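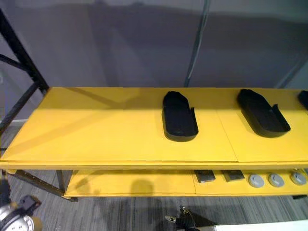 Marcelino Seixas had the keys to 55 Ellton Road and a listing sheet with one mistake on it. The sheet said three bedrooms. There were two, and a room with no closet that the owner called the study.

He got there at four in the afternoon and turned on all the lights. It was February and the yard looked bad, so he closed the blinds on that side. Then he opened them again. People always asked about closed blinds.
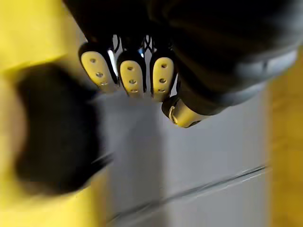
Black fingers with yellow pads

The couple came up the walk at ten past. The woman had the sheet folded in her coat pocket. She went straight to the kitchen and ran the tap.

"What are the taxes?" she asked.

"3495 a year."

"And the association?"

"192 a month. That covers the snow."

Her husband was standing in the study. He paced it off from the window to the door and back.
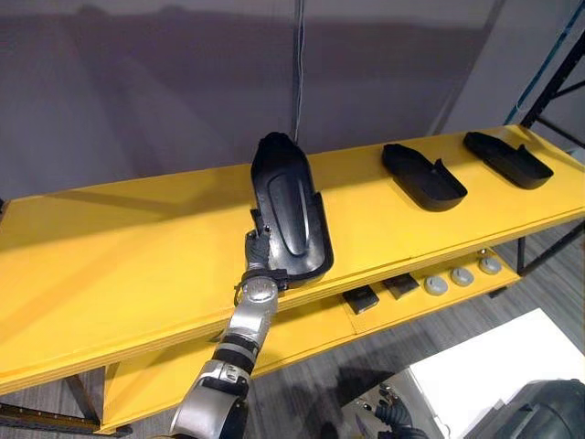 "This isn't a bedroom," he called.

"No," Marcelino said. "The sheet is wrong."

The woman turned off the tap and looked at him. The agent at Segura had told them the one on Selska Lane had four bedrooms, she said, and one of them had a furnace in it.

They stayed until it got dark. The husband went down to the basement twice. She asked who had lived in the house and Marcelino told her about the owner, who was moving in with a sister and had left a ladder in the garage for whoever came next.

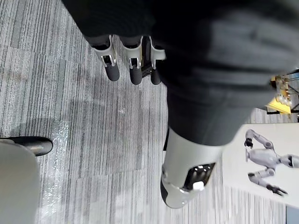

Dark sleeve over gray carpet tiles

"Can we see the ladder?" she said.

He went to find the garage key.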